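News > Home & Living > Press Releases

Shop | Our Stores | Journal | Press | Contact

Udby brings back the red wire basket, and I could not be happier

September 11, 2019

Hi everyone, Merike Koppel here. I run the housewares side at Udby and I also write our press releases, so please forgive me if this one gets a little excited. The round wire basket is back! It goes on sale today in all 14 of our stores and on the website, and yes, it comes in the deep red that so many of you wrote to us about.

If you're new to us, a bit of background. We first sold a round basket like this a few years ago, under the name Greco. It was meant to be a one-season thing for December, a place to throw wrapping paper and ribbon while the presents were getting opened. Then people kept it out all year. They put it next to the couch for blankets, in the hall for shoes and dog leashes, in the kid's room for stuffed animals. When it sold out I got 3,904 emails and messages asking when we would have more, and I read every one of them (some of you were pretty stern with me).

So we went back to it. The new one is called the Predard, and my colleague Morena Gentile, who designed the original, did the work on this one too. We kept the things people liked. It's still round, it still has the thick tube for a top rim so it's comfortable in your hands when you carry it full of towels, and it still has those thin upright wires running down the side, so you can see what's in there without digging. Morena spent a long time on the red. She wanted it darker than a fire truck and glossy enough to catch the light by a window, and she sent me so many painted bits of wire that I ran out of desk.
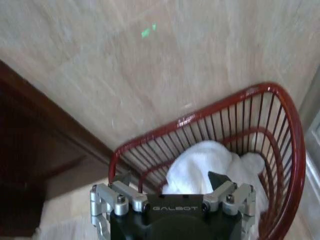 I've had one at home since the spring and I've moved it all over the place. Our floors are mostly pale and our woodwork is dark, and I worried the red would be too much, but it sits very nicely with both. Beige rooms can get sleepy! One strong color down low wakes them up, and you don't have to paint anything or buy a new rug. My sister has hers on gray carpet and likes it just as well – she'd want me to mention that.

A few practical things, as I know you'll ask. You can wipe it down with a damp cloth and a little dish soap. Please don't leave it out in the rain. If you're storing small stuff like socks or building blocks, drop in one of our cotton liners from the Nekmont range, otherwise the little things will find the gaps. The liners are sold separately and they can go in the wash. And if you have soft wood floors, stick a few felt pads underneath before you start dragging it around.

I asked Morena for a proper quote and she gave me this: "I wanted something you could kick across the room on cleaning day and still be glad to look at in the evening." I have tested the kicking part. The basket is fine, my toe less so.

To say thank you for the wait, the first 100 people who buy a Predard in any of our stores will get a Nekmont liner free. Bring your old Greco in too, if you still have it. We're not taking it off you, Morena just loves to see how they've held up, and she'll be visiting the stores through the fall.

For samples, prices or a chat with either of us, write to the press desk through the contact page. I usually answer the same day, unless there's a delivery to unpack – then give me two.

Merike Koppel
Housewares, Udby

Comments

tansyroot
Finally!! My Greco has been holding yarn for years and I want a second one for the bedroom. Is the size the same?

Merike Koppel
Hi tansyroot, same width, a tiny bit taller.

porchlight269
Any chance of a green one? The red is pretty but my husband has veto power in the living room.

D. in the valley
Bought mine this morning, got the liner. The felt pads are a good tip, I scratched my pine floor with the old one.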